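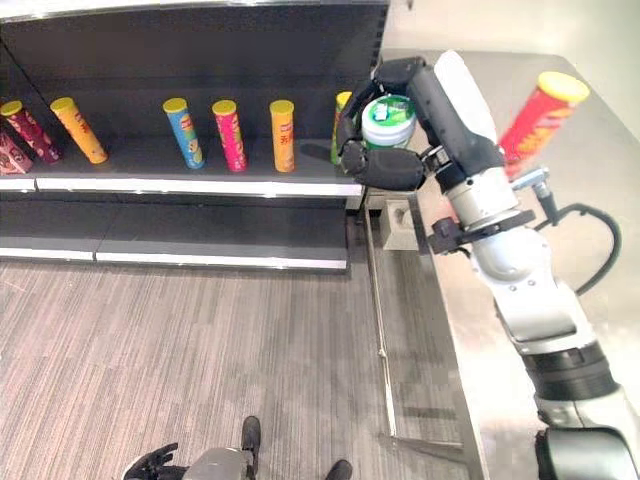

Dalal Smadi
Contributing editor, household and retail subjects

Shelf stocking (snack goods)

Shelf stocking, in the sense used by shopkeepers, is the everyday work of setting goods out for sale and keeping them tidy through the day. This article deals with the snack end of the trade: stacked crisps in tall cylindrical canisters, boxed biscuits, small tubs of gum or mints, and the bottled drinks that so often live nearby. It is humble work, and a good deal of quiet care goes into it.

The canister

The tall tube with a plastic lid is a friend to anybody who fills shelves. Crisps in bags slump and slide about, while a canister stands on its own base and takes up very little width, so that a short run of shelf can carry a whole family of flavours. Makers lean heavily on colour to tell those flavours apart. A row may go from maroon through yellow-orange, blue, pink and orange to green, with yellow lids running along the top and tying the lot together. Shoppers learn their colour quickly and often reach for it without reading a word (which is all very well until the maker changes the colours, as happens from time to time, to general grumbling).

The weakness of the shape is its small footprint. A canister that has been picked up and put back in a hurry will often be left leaning on its neighbour, and one leaning tube has a way of setting off the next. Straightening them is the first job on most rounds, and a pleasant one, as it takes hardly any time and the shelf looks so much better for it.

Facing up

Bringing goods forward to the front edge and turning their labels outwards is known as facing up, or simply facing. At Gulumar, a small chain of neighbourhood grocers, new staff are given 15 minutes at the start of each shift for this alone. Merja Juntunen, who wrote the chain's handbook, advises working from left to right and from the top shelf downwards, with one hand steadying the row while the other turns the can. Her handbook lists 1372 separate lines of goods, of which 134 are snacks, and she is firm that the small tubs deserve the same attention as the big sellers.
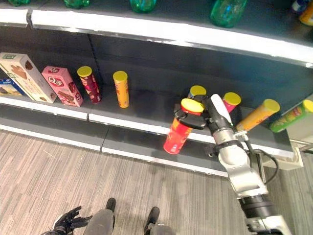

Should canisters and boxes share a shelf?
They can, provided each kind is kept in its own block. Boxes are best placed together at one end, where they can support each other, with the canisters standing next to them.

Mixed shelves

Biscuit boxes bring troubles of their own. A thin carton of chocolate cookies has a broad face that shows off its picture nicely, but with nothing close beside it the carton will tip or turn at an angle. Older shopkeepers used a wooden block as a bookend. The Bokitz divider, a clear plastic upright that clips to the shelf lip, does the same job and has become common in shops supplied by Ghanem, a wholesaler of shop fittings.

Bottles are usually given a level to themselves, with room left above the caps so that they can be lifted out easily. Many shops choose dark shelving with a white front edge for snacks and drinks, on the view that bright packets stand out well against it. The Erkell pattern of shelf, sold in lengths of 1000 millimetres, is one such design and is often seen in corner shops.

Gaps

A gap on the shelf may mean that something has sold well, or that a delivery is late. Custom differs on what to do about it. Some shops spread the neighbouring goods across to fill the space, and others leave it open so that the missing line is noticed and ordered again. Gulumar follows the second custom, except in November, when the shelves are rearranged for the winter holidays and the usual places no longer apply.

See also: Shop fittings; Stock rotation; Biscuit packaging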